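Stondham Toy Library and Learning Room
Progress report to the Fanbridge Fund
Second period of the grant, 7 August 2018

Dear members of the Fund,

With this report we inform you how the work on the small-parts sets has continued since our first report in March. We thank you for the patience with our delayed figures. They are now complete and you find them in the text.

1. Sorting of the old stock

At the beginning of the grant we had many loose cubes, sticks and counters in bags, and most bags were mixed. We have now sorted all of them. From this stock we could make 60 full sets for lending. A further 22 sets are not full, mostly because the green cubes are missing. We keep them on the lower shelf until the new order from Nomico has arrived. The pieces with damaged paint were taken out and will not be lent again.

The sorting took more time than we wrote in the plan. We underestimated the sticks. They are thin, they have different colors at the tips, and in the old lists they were all written under one name. We made a new list with separate names, and this list is now glued inside the door of the cupboard.

2. Boxes

In the plan we asked for clear plastic bags. After a trial with the Belmonte group we changed to open rectangular boxes, and we hope the Fund can agree with this change. The children see at once what is inside, and the cubes can be stacked on each other in a corner so that the sticks have place to lie. The price is a little higher than for bags, but the total of $393 for this period stays inside the line for materials.

3. Lending

The sets were lent 200 times in this period. The families keep a set for two weeks. Most sets come back complete, and when a piece is missing it is usually a yellow or a blue cube. We do not ask the families for money for a single piece. We ask them only to tell us, and then we fill the set again from the reserve.

4. The work table

We still pack and check the sets in the office, on the table in front of the desks. The light is good there and the wood-grain top is easy to wipe. It is not an ideal solution, as the office is also needed for other work, and we have to clear the table often. A separate table for the packing remains our wish for the next period. 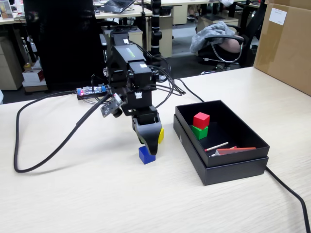

Progress Report No. 2, page 3

The red cube stands on the green one, in the corner of the black box. The sticks lie in the lower part of the same box. A blue and a yellow cube are on the table outside it.

5. Next steps

We will complete the sets from the lower shelf, print the new list also for the families, and repeat the trial in Belmonte with the younger children. The offer for a second cupboard is not yet received. We will send it to you separately when we have it.

With kind regards,
Stondham Toy Library and Learning Room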